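The comfort of being one of many 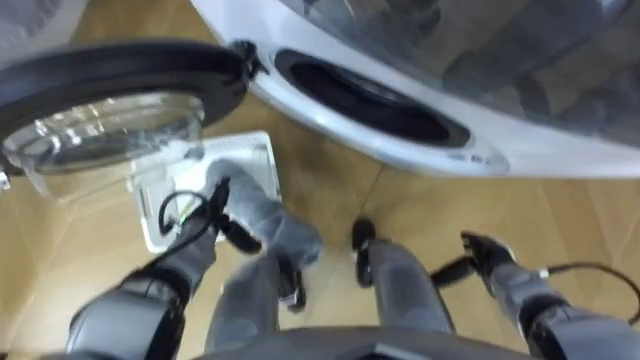

Filed under: Culture & Politics

I grew up in Mukstead, a town with 3 churches, 2 bars and one opinion. You could disagree with it, sure, but you did that at home with the windows shut. When I moved to Cerberg at 18 I figured I'd finally be among people who thought for themselves. Ha! They had one opinion too, it was just a different one, and they were a lot prouder of it.

I've been chewing on this again after a long evening with a book on town meetings in Nygård, where for a while every household had to stand up and state its vote out loud. Imagine doing that now – in front of your dentist! The author thinks it made people cruel. I think it made them careful, and I'm not sure we've gotten better at either.

What we have now is the petition. A petition with 100 names on it feels brave to sign, but try being the first name. I've been the first name once, over the library hours in Condurow, and I spent a whole week wishing somebody would hurry up and be second.

So I don't buy the idea that folks today are wild individualists. Most of us want a group big enough to disappear into, and then we want to be told we picked it ourselves (me included, I still have the tote bag).

More on the Nygård book next time, once I get through the chapter on taxes.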